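Brenstead Hearing Loop and Quiet Rooms Project
Second progress report to the Farkas Fund
Period covered: April to November

Summary

Work is on schedule in three of the four buildings and six weeks behind in the fourth, the Zurar Street library. Spending is within the approved budget. We are asking for no additional money in this period. We are asking for permission to move one item between budget lines, explained under Finance.

The grant pays for two kinds of work in public buildings in Brenstead. The first is hearing loops at service counters and in meeting rooms. The second is sound treatment in rooms where residents have private conversations with staff, such as benefit appointments, tenancy advice and hearing aid checks. The buildings are the town hall annex, the Zurar Street library, the Tinodik Community Center and the health advice office on Mill Lane.

Progress by building

Town hall annex. Both counter loops are installed and signed off. The meeting room loop was installed in June and failed its first field strength test on the side nearest the elevator. The contractor moved the amplifier and ran the cable again under the carpet edge. It passed on the second test in July. Staff now switch it on with the room lights, so it no longer depends on someone remembering. The annex is complete apart from the permanent signs, which are on order.

Mill Lane. The counter loop is in use. The two interview rooms had new door seals fitted in May. Before the seals, speech in one room could be followed from the waiting area. Staff repeated the check after the work, with one person reading aloud at normal volume and another sitting in the nearest waiting area chair, and the listener could tell that someone was speaking but could not make out words. The ceiling tiles in the larger room were replaced at the same time. The smaller room did not need them.

Tinodik Community Center. This is the largest part of the project. The main hall loop was installed over the summer closure and has been in use since September for the lunch club, the tenants' meetings and the film afternoons. The center had asked us to leave the stage area out of the loop because amplified bands rehearse there and had picked up interference from an older system. We followed that request. The hall's portable microphones now feed the loop directly, and the center has changed its hire conditions so that any group using a microphone must use the hall's own.

Zurar Street library. The counter loop is in and working. The study room and the small meeting room are behind schedule. When the contractor lifted the floor in the study room, the conduit shown on the building drawings was not there. A new route had to be agreed with the city's property department, and that took most of August and September. The work is now booked for the winter and will be done in the mornings before opening so that the room can stay in use.

Choice of wall finish

The original bid allowed for fabric-covered panels in all of the treated rooms. Mill Lane and the library both asked for something that could be wiped clean, and we agreed to look at alternatives before placing the order. We asked for plain, light colors with no pattern. Several people with low vision who took part in our spring sessions said that busy wall surfaces made it harder for them to see faces and to follow lip patterns, and a plain background also helps people who sign.
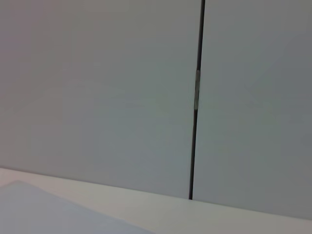 Light gray panels with a plain matte finish.

A pale, plain finish was preferred by most of the people we asked, including staff. The main objection was that it would show marks in rooms used by families. We have written a cleaning instruction into the handover notes for each building and have asked for spare panels to be kept in the annex store. Fabric panels will still be used in the Tinodik side room, where sound absorption matters more than cleaning and where the center already has matching curtains.

Training and use

We have trained 79 staff across the four buildings, mostly front desk workers and room booking staff. Each session covers how to tell whether a loop is on, what to say when a visitor reports that they cannot hear it, and how to use the handheld tester. Testers are now kept at each front desk. The weekly test is recorded on a sheet beside the desk phone.

The test sheets for the annex and Mill Lane are complete for the whole period. The library sheet has gaps in August, when the usual desk team was covering another branch. The Tinodik sheet was started late and is complete from October. We have asked all of the buildings to name a second person for the test so that it does not stop during vacations.

The booking system recorded 1,769 bookings of treated or looped rooms during the period. This figure does not tell us how many people used a hearing aid or switched to the loop setting, and we do not think it would be right to ask every visitor. We are relying on comment cards and on conversations at the lunch club. Comments so far are mostly good. The most common complaint is that visitors did not know a loop was there. A smaller number said that their hearing aids had never been set up to use one, and we now hand out the audiology clinic's leaflet on how to ask for this.

Problems and changes

The delay at the library is the main problem and has been described above. It does not affect the other buildings, and we expect to finish inside the grant period.

The second problem is signs. The first batch arrived with the loop symbol printed too small to be read from the entrance. The supplier accepted the error and is replacing the batch at no cost. Temporary paper signs are up in the meantime. They look untidy and two have already been replaced.

The third is background noise from a hand dryer next to the smaller Mill Lane interview room. It was not part of our survey, which was done when the restroom was closed for repairs. The building manager has agreed to swap the dryer for paper towels, and the cost will be met from the building's own budget.

Finance

Spending to the end of the period is in line with the profile agreed at the start of the grant. The door seals cost less than expected and the library cable route will cost more. We ask the Fund to let us move the unspent part of the door seals line to the library installation line. The total stays the same. A full statement, with invoices, is attached separately.

Redecoration after cable work has been paid for by the buildings themselves, as set out in the bid. Mill Lane has asked whether the grant could cover repainting the corridor. We have said no.

Next period

Finish the study room and small meeting room at the library.
Put up the permanent signs in all buildings.
Fit the remaining wall panels and complete the handover notes.
Run a second round of training for new staff, with one session held at the Tinodik center in the evening for caretakers and hall hosts.
Repeat the speech privacy check in every treated room, using the same reading and seat positions as before.
Meet with the lunch club again and with the signing group that uses the library.

The next report will cover the period from December to the end of the grant and will include the final test results for each loop.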